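Trinelach Museum of Everyday Things
Learning Pages for Young Readers, Ages 8 to 11

How Cloth Is Made

Cloth is one of the oldest things that people make. Sheets, shirts, curtains, bandages, sails and tents are all cloth. The chair you are sitting on may be covered in it. This page explains how a bundle of loose fibers becomes a piece of cloth, and why one kind of cloth can feel very different from another.

What is a fiber?

A fiber is a long, very thin strand. Some fibers come from plants. Cotton grows as a fluffy white ball around the seeds of the cotton plant, and linen comes from the stem of a plant called flax. Other fibers come from animals. Wool is the hair of sheep, and silk is spun by silkworms when they make their cocoons. A single cocoon can be unwound into a thread nearly 1000 yards long.

There are also fibers that are made in factories. Polyester and nylon are two of these. They begin as a thick liquid, which is pushed through a plate with tiny holes, a little like water coming out of a shower head. The streams harden into strands.

From fiber to yarn

One fiber by itself is weak. If you pull a bit of fluff from a cotton ball, it comes apart easily. Now twist the fluff between your fingers while you pull. It becomes a thin string, and it is much harder to break. Twisting fibers together in this way is called spinning, and the string is called yarn.

For thousands of years, people spun yarn by hand with a stick called a spindle. Later they used spinning wheels. Today most yarn is spun by machines.

Weaving

Woven cloth is made from two sets of yarn. The first set is stretched tightly on a loom, and it is called the warp. The second set is passed from side to side, over and under the warp. It is called the weft. When the weft has crossed the warp many times, the yarns hold each other in place.

The simplest pattern is plain weave. The weft goes over one yarn, then under one, then over one again. Plain weave looks like a tiny checkerboard. In a twill weave, the weft goes over two or more yarns at a time, and each new row moves one step sideways. This makes slanting lines. Look closely at a pair of blue jeans and you will find them.

If the slanting lines turn back and forth, they make zigzags. If the zigzags meet, they make diamonds. Weavers may also use yarns of more than one shade, so that the pattern is easier to see.
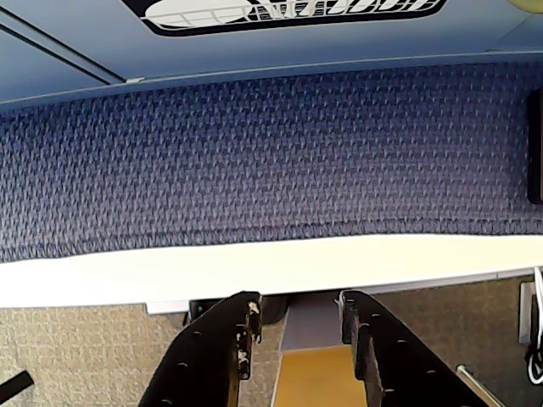

Cloth for furniture has to be tougher than cloth for clothing. People sit on it, lean on it and sometimes spill things on it. For this reason it is often made with thick yarns packed closely together. Before a new furniture cloth is sold, it may be tested by a machine that rubs it again and again until the yarns begin to wear. A thin dress fabric would not last long under such a machine.

Knitting

Knitted cloth is made of loops. Each new loop is pulled through the one before it. Loops can open and close a little, so knitted cloth stretches. T-shirts, socks and sweaters are usually knitted. If you pull gently on the sleeve of a T-shirt and then on the sleeve of a stiff cotton shirt, you will feel the difference.

Color

Yarn can be dyed before it is woven, or the whole cloth can be dyed afterward. Long ago, dyes came from nature. Blue came from the leaves of the indigo plant, red came from the roots of the madder plant, and yellow could be made from onion skins. Green was often made in two steps: the cloth was dyed yellow first and then blue. The strength of the color depended on how long the cloth stayed in the dye and how many times it was dipped. 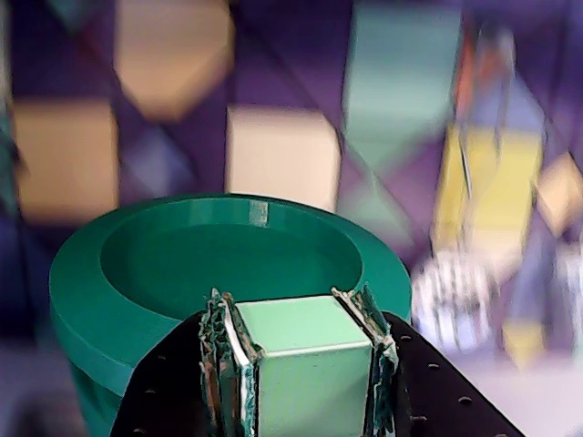

Most dyes today are made by chemists. They come in a great many shades, and they do not fade as quickly in sunlight or in the wash.

Try it yourself: paper weaving

You will need two sheets of paper in different colors, a ruler, a pencil, scissors and glue. Please ask an adult before using scissors.

1. Fold the first sheet in half. Draw lines from the fold toward the open edges, one inch apart. Stop one inch before the edges.
2. Cut along the lines, starting at the fold. Open the sheet. This is your warp.
3. Cut the second sheet into strips one inch wide. These are your weft.
4. Pass the first strip over and under the warp. Begin the next strip the opposite way, and push the strips close together.
5. When the sheet is full, glue down the ends.

To make a twill pattern, go over two and under two, and move one step sideways with each new strip.

Words to know

Fiber: a long, thin strand.
Yarn: fibers twisted together.
Loom: a frame or machine that holds the warp during weaving.
Warp: the yarns stretched on the loom.
Weft: the yarns that cross the warp.
Dye: a substance that gives color to cloth.

Visiting the museum

The Plirnska Loom is on display in Gallery 5. School groups may book a weaving session with Ah-rin Hwang of the Learning Department. Sessions are not held in December.

Text by Ah-rin Hwang and Efraín Ospina. Page last reviewed July 11, 2020.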